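Tags: manipulation, bimanual, tooling, data card

# trelter-sync

trelter-sync aligns joint state, gripper state and camera streams from a two-arm tabletop cell and writes them out as episodes for policy training. It also contains the replay checker and the collision margin planner used at Torncombe. This file covers the software and the recordings that ship with it.

Maintainer: Wilma Buchanan. Calibration code: Gudrun Rathjen.

## Contents

- `sync/` - clock alignment and resampling
- `calib/` - hand-eye calibration for the wrist cameras
- `margin/` - arm-to-arm distance checks
- `replay/` - open-loop replay and drift report
- `episodes/` - 191 recorded episodes, split into 109 for training and 82 held back

## Cell layout

Two black arms work towards each other over a black tabletop. Each has its own camera module on a black bracket, and a fixed view covers the shared area. The bins at the back and the blue tray at the front are registered as static boxes in `margin/static.yaml`. The wire hoop stand and the clear cup are not; they are treated as movable and come from the perception node at run time.

The brackets and camera modules must be included in the collision model. Early versions modelled the bare arm links only, and the planner accepted poses in which the two camera housings would have met before the fingers did. The margin is now measured from the housings, with a default of 80 mm during free motion. It is relaxed inside the handover zone. 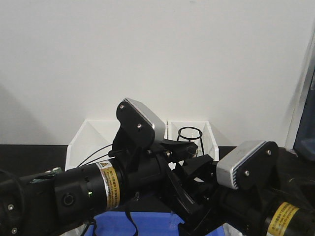 ## Calibration

Run `calib/handeye.py` once per arm, left first. The script needs 90 board views per camera and rejects any with motion blur above the threshold in `calib/config.yaml`. Results are written as a transform from camera to wrist flange. If a module has been taken off its plate, repeat the run - reusing the old transform gives errors that look like a timing fault.

## Episode format

Each episode is one HDF5 file holding:

- joint positions and velocities, left and right
- gripper opening, commanded and measured
- three image streams, stored as JPEG
- a `valid` mask, set to zero where any stream was interpolated over a gap

All streams are resampled to the fixed camera's clock. Raw timestamps are kept under `raw/` and should be used for latency work.

## Known issues

- Glare on clear objects causes missed detections. The tracker holds the last pose and sets `stale`.
- `replay` ignores the relaxed handover margin and may stop early.
- Episodes from February use the old gripper scale. Convert them with `tools/rescale.py`.
- The Kleinschmidt driver drops its first packet after a restart. Discard the first sample.

## Licence

Code is MIT. Recordings are for research use only.

Related repositories

- trelter-driver
- trelter-teleop
- barnness-planner
- torncombe-cell-configs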